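Luroncombe Shoe Listings - README

What's in the folder: 809 product listings for women's and men's footwear, written for the Kocsis catalog and cleaned up so that other people can use them. Boots, loafers, clogs, slippers, and one category called "Occasion" that nobody could define, so it holds whatever was left.

Each row is one shoe in one color. If a boot came in black and tan, it gets two rows, and the copy will be nearly identical apart from the word "tan." Please don't write to tell us we have duplicates. We have colorways.

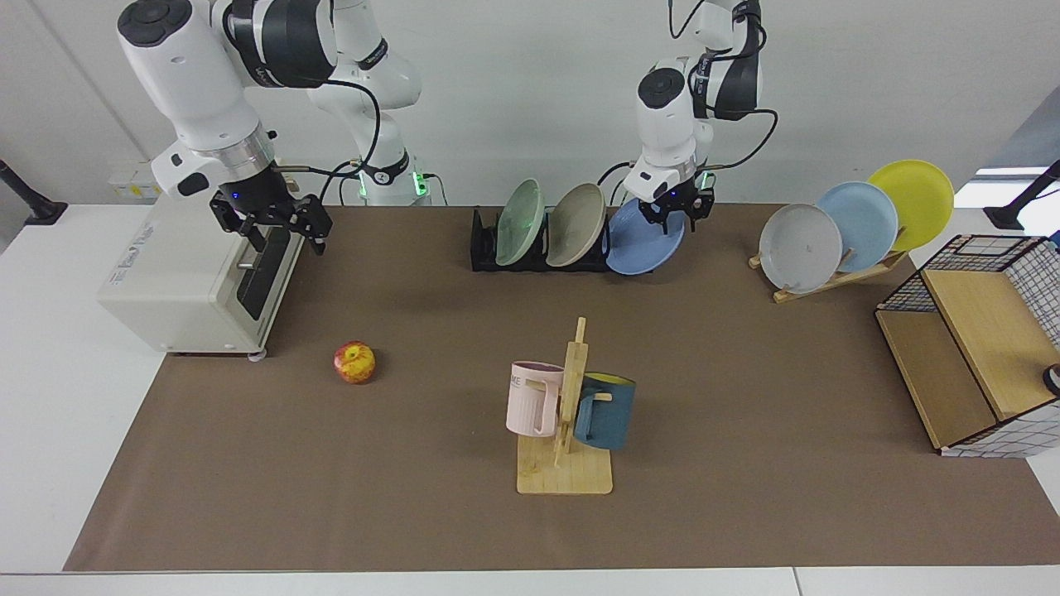 Luroncombe, 5/8/23

Changes in this version: the heel heights are now all in inches. They used to be in inches, centimeters, and in the case of the Pakow ankle boots, the word "sensible." We measured those again. The "sensible" heels were not all the same height, or even close.

Columns

style_name - what the shoe was called on the site. Spelling is as published.
upper - leather, suede, canvas, knit or other. "Other" includes the felt clogs.
closure - laces, zip, buckle, slip-on. A zip with fake laces over it counts as a zip.
heel_in - heel height in inches, measured at the back.
width - standard or wide. Blank means the supplier never answered.
blurb - the selling copy, between 2 and 4 sentences long.
season - the season it was listed in, which may have little to do with the weather you'd wear it in.
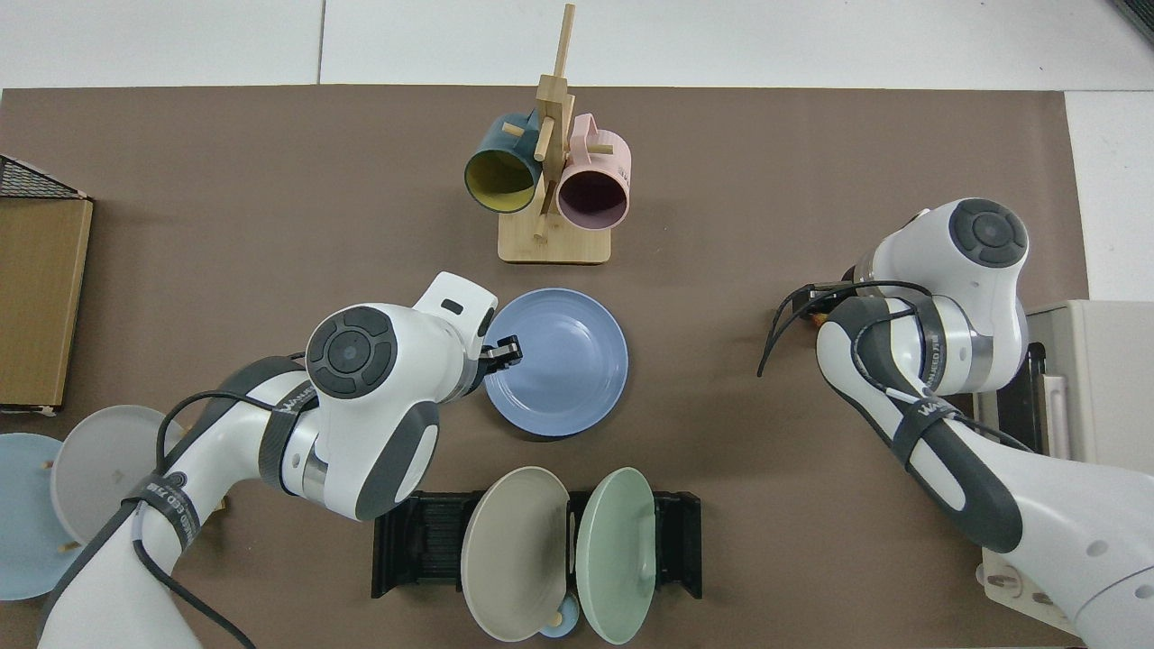

Plate, mug tree and two mugs on the work mat.

About the blurbs

Gizella Boros wrote most of them and edited the rest. Her rules were simple: say what it's made of, say how it fastens, and stop before "must-have." The older Lalow rows were written before she arrived, and they did not stop. You will find a rubber rain boot described as "whispering of Paris." We left it in, partly for completeness and partly out of respect. 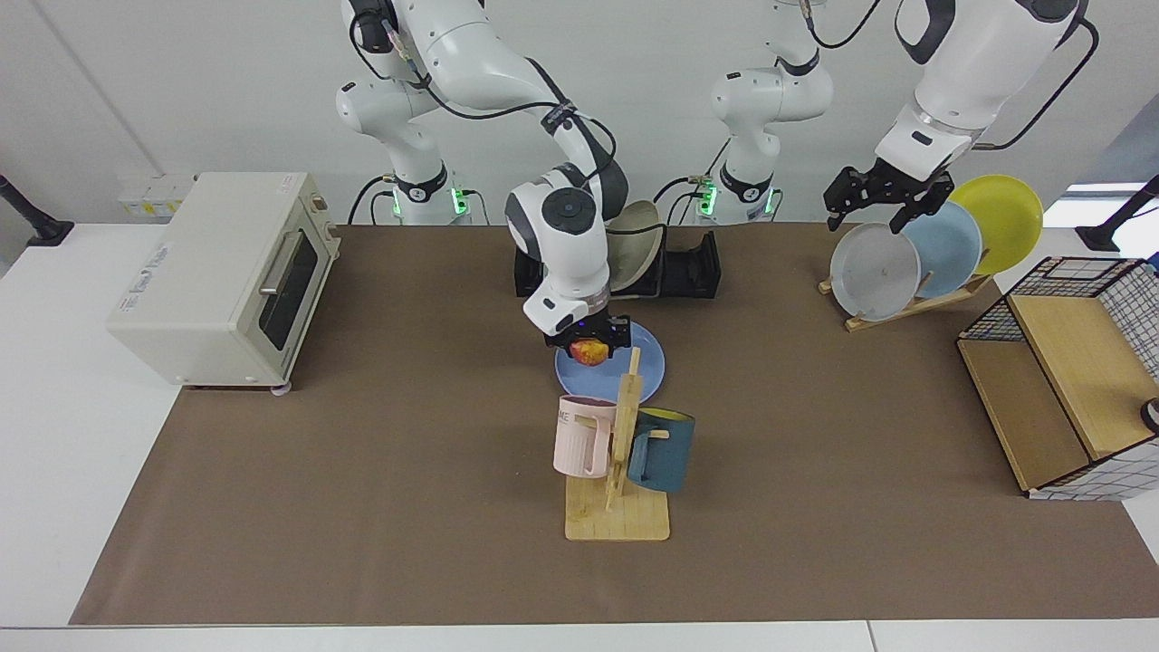 The words "effortless" and "timeless" are flagged in a separate file, flags.txt, along with the row numbers. If you're training anything on this text and want it to sound like a person in a shoe store, drop the flagged rows first. If you want it to sound like a scented candle, keep only those.

Known problems

Slippers listed in November have their season set to "winter" even when they are open-toed. That was the supplier's choice and we've kept it.

"Nude" was used as a color name in the Lalow rows for several different shades. We changed these to beige, tan or brown by looking at the shoes, which took an afternoon and caused one argument - still going - over a loafer.

Sizes are not included. Half sizes were stored as dates by the spreadsheet, and we were not able to get them all back.
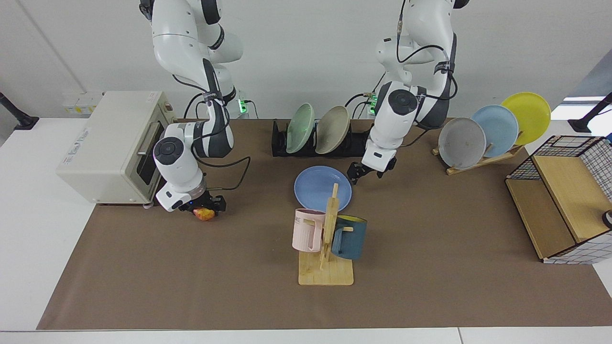
Prices are gone too, on purpose. They changed every week, and the sale price was sometimes higher than the full one.

Using the file

It's plain UTF-8, comma separated, with quotes around the blurbs. Open it in a text editor before you let a spreadsheet anywhere near it (see sizes). Credit the Kocsis catalog if you publish something with it. Corrections are welcome and should give the row number and the style name, as several styles differ only by a hyphen.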